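Wesdale Block Pairs: data card and README

Version 3
Last revised November 17, 2019

Summary

Wesdale Block Pairs is a set of photographs of small coloured blocks laid out on a wooden board, with a written record for each layout. It was put together for work on grouping: which objects belong together by colour, which by shape, and which by touching. The set holds 1,293 photographs of 81 layouts. The record for each layout gives the colour and shape of every block, the blocks it touches, and the strip of the board it stands on.

The set grew out of the Cernham sorting tasks, which used printed cards. Cards gave no useful information on contact or on one object standing in front of another, so the tasks were redrawn with solid blocks.

Contents of the download

readme.txt (this file)
layouts.csv (one row per layout)
blocks.csv (one row per block per layout)
contacts.csv (one row per touching pair)
photos/ (one folder per layout, named by layout number)
changes.txt

The photographs are JPEG files. The tables are plain comma-separated text with a header row, UTF-8, no quoting unless a field contains a comma.

The board

The board is pale maple, made up of planks joined along their long edges. The seams run from left to right as the viewer faces it and are used as reference lines in the tables. Three strips are named:

far: the narrow strip along the back edge
middle: the plank between the two seams
front: the wider plank nearest the viewer

A block is assigned to the strip that carries the greater part of its base. Where a base is split evenly, the nearer strip is recorded. The grain and the darker streaks in the wood are left as they are. Anyone using colour thresholds should note that the yellow blocks have the lowest contrast against the maple, and that a threshold tuned on red or blue will not carry over.

The blocks

Blocks are described by colour and shape only. Colour takes one of four values: red, blue, green, yellow. Shape is taken from the outline seen from above for cylinders, stars and hearts, and from the solid as a whole for cubes and triangular prisms. Stars have five rounded points.

Surface is recorded separately, as "textured" or "smooth". It was added in version 2 after users of the first release reported that edge detectors were picking up the cross-hatching on some pieces as extra outlines. The field may be left blank when the finish can't be judged.

Terms used in the tables

Group: all blocks of one colour in a layout. A group need not be in contact.
Pair: a group of exactly two.
Closed pair: a pair whose two blocks touch.
Open pair: a pair with a gap between the blocks, whatever its size.
Lead block: the block of a pair that stands nearer the viewer. If neither is nearer, the field is blank.
Side: left or right as seen by the viewer, never as seen from the back of the board.

Worked entry

The layout below has four pairs. The red, blue and green pairs are closed and the yellow pair is open. Red is a cylinder and a star on the front strip, with the star as lead block. Blue is a cube with a triangular prism in front of it, also on the front strip; the prism points towards the viewer. Green repeats the shapes of the red pair on the middle strip, towards the right, but with the star to the right of its cylinder. Both yellow blocks are on the far strip. The right-hand one is entered as "heart" and the left-hand one as "unsure". 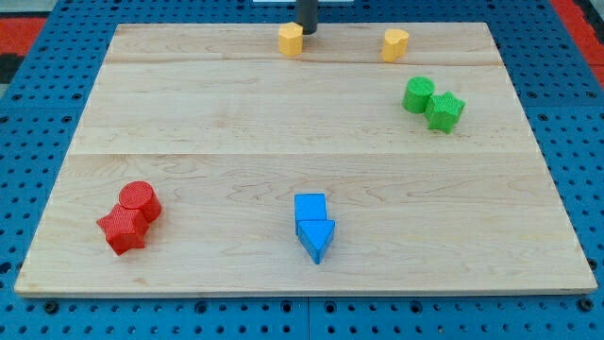 Fields

layouts.csv

layout_id: integer, unique
n_blocks: integer
n_closed: number of closed pairs
n_open: number of open pairs
split: train, check or test

blocks.csv

layout_id: as above
block_id: colour letter followed by a number, numbered from the left within each colour
colour: red, blue, green, yellow
shape: cube, cylinder, star, heart, triangular prism, unsure
surface: textured, smooth, or blank
strip: far, middle, front
lead: yes, no, or blank

contacts.csv

layout_id: as above
block_a, block_b: the two block_id values, in alphabetical order

A touching pair is listed once. Contact between blocks of different colours is listed in the same way and can be separated out by comparing the first letters of the two identifiers.

How the records were made

Each layout was recorded twice, by different people, from the photographs alone. Where the two records differed, a third person chose between them. Shape entries that could not be settled were set to "unsure" and kept. They should be left out of shape scores but may be used for colour and position.

Contact was the most common point of difference. The rule applied is that two blocks touch if no wood can be seen between them at the base in any photograph of the layout. This gives false contacts where one block stands close behind another and the gap is hidden.

Splits

The test split has 40 layouts. Photographs of one layout never appear in more than one split. Results on the check split should not be reported as test results.

Known limits

Only one board is used. A method that relies on the seams to find position will do well here and may fail elsewhere.
Blocks stand directly on the board. There is no stacking.
The viewpoint is raised and in front, so the board narrows towards the back. No correction has been applied to the files.
There are no size measurements. Apparent size depends on distance from the viewer and should not be compared between strips.

Changes since version 2

Strip names changed from numbers to words.
"Octagon" withdrawn as a shape value; affected rows now read "unsure".
Duplicate rows removed from contacts.csv.

Use and credit

The set may be used and passed on for study and teaching, provided this file goes with it. Please credit it as "Wesdale Block Pairs, version 3". The Gisler file reader opens the tables without changes. The older Carnico reader expects numbered strips and will reject blocks.csv until its strip list is edited.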